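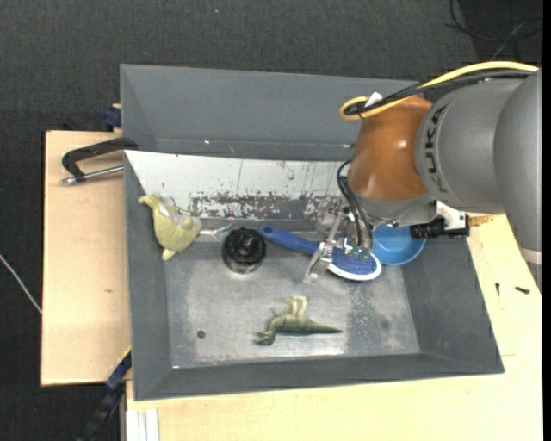
Household objects and toys at the bottom of a metal bin.

Berkent to open swap room for used household goods in July

Berkent residents will be able to trade in toys, kitchenware and other small household items at a new swap room on Csizmadia Street starting in July. The town council approved the plan on a 10-to-2 vote.

The room will take over the former Jultent shoe store, which has been vacant since the chain left downtown. It will be open from 10 a.m. to 5 p.m. on weekdays. Residents can bring up to 17 items per visit and take home the same number. Furniture, mattresses, car seats and anything with a gas tank will not be accepted.

Auður Þorgeirsson, the town's waste and recycling manager, said the transfer station on Illisell Road now handles around 50 tons of bulky trash a month, and that a good share of it could still be used.

"We see boxes of toys come in with the tape still on from the last move," she said. "People would give them away if there were a place to bring them."

The town will pay $19,000 for the first year, mostly for rent and shelving. Council member votes against the plan came from the two representatives of the Illisell district, who wanted the room placed next to the transfer station instead.

Proof of address is required on the first visit. Larger donations can be dropped off by appointment through the recycling office.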